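How to Clean and Oil a Wood-Handled Strainer
Posted by Naheed Sial, 1 Oct 2021

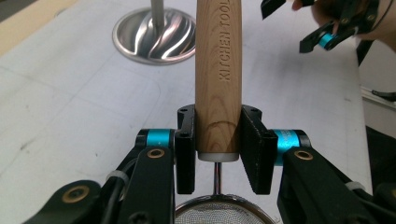
A mesh strainer with a wooden handle needs two kinds of care. The wire can take hot water and a stiff brush. The wood can't sit in water for long, and neither can the joint where the handle meets the metal. It all takes a few minutes of work plus drying time.

What you need
Dish soap
A soft nylon brush or an old toothbrush
Baking soda
Two dry cloths
Food-grade mineral oil
Fine sandpaper (only if the wood feels rough)

Cleaning the mesh
1. Rinse the strainer from the back as soon as you finish with it. Flour and starch are much harder to get out once they dry.
2. Put a drop of soap on the brush and scrub both sides of the mesh in small circles. Go around the rim twice. Most of the old food hides where the wire meets the rim.
3. For stuck bits, mix baking soda with a little water, spread the paste on, and wait ten minutes before brushing again.
4. Hold it up to a window. Any blocked holes will show as dark spots.

If you have to soak it, lay the bowl of the strainer in a shallow pan and keep the handle over the side.

Cleaning the handle
Wipe the wood with a damp, soapy cloth, then a plain damp one. If there is lettering cut into the handle, run the dry toothbrush along it. Grease settles in the grooves and turns them sticky. Wipe the collar at the bottom of the handle too, and dry it right away.

Hang the strainer or stand it in a rack overnight.

Oiling
If the wood is fuzzy, sand lightly along the grain and wipe off the dust. Rub in a few drops of oil, leave it for 40 minutes, and buff off what's left. Keep oil away from the mesh. I do mine every August and again in winter. Pale wood will go a shade darker.

Skip the dishwasher. I cracked two handles that way before I quit.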